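Pladell food pantry moves its stock onto metal shelving

December 13, 2018

The Pladell food pantry has replaced its old timber racks with blue metal shelving, the first new storage it has bought since it moved into the Clolgate building. The work was paid for with a $3266 grant from Rathore Community Fund, and $728 of that went to carpet repairs and delivery.

The uprights are slotted, so shelf heights can be changed as stock comes in. Produce and tinned goods will go in ventilated plastic crates -- green for food, grey for toiletries -- with a label panel on the front of each.
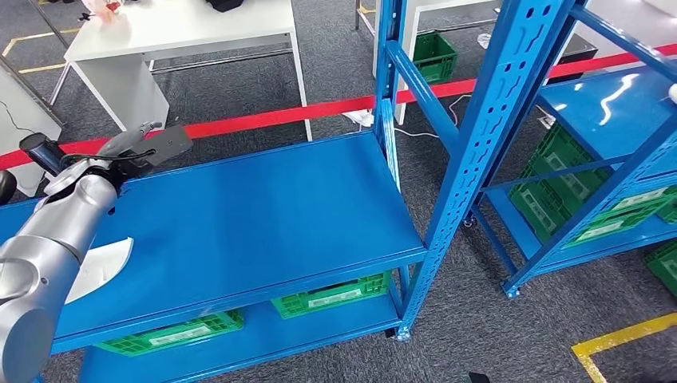

When can households start picking up from the new shelves? Pickups resume in March, at the same hours as before.

Until then, hampers are being handed out from the side door on Mostetti Street. Households already registered do not need to sign up again.

The pantry packed 1000 hampers over the past year and expects

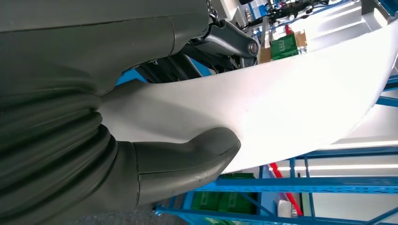
to pack more next year, with tinned fish, rice and long-life milk in greatest demand. Glass jars can't be accepted for now. Donations can be left at the Mostetti Street door until 5 p.m., and clean crates in good condition are also welcome.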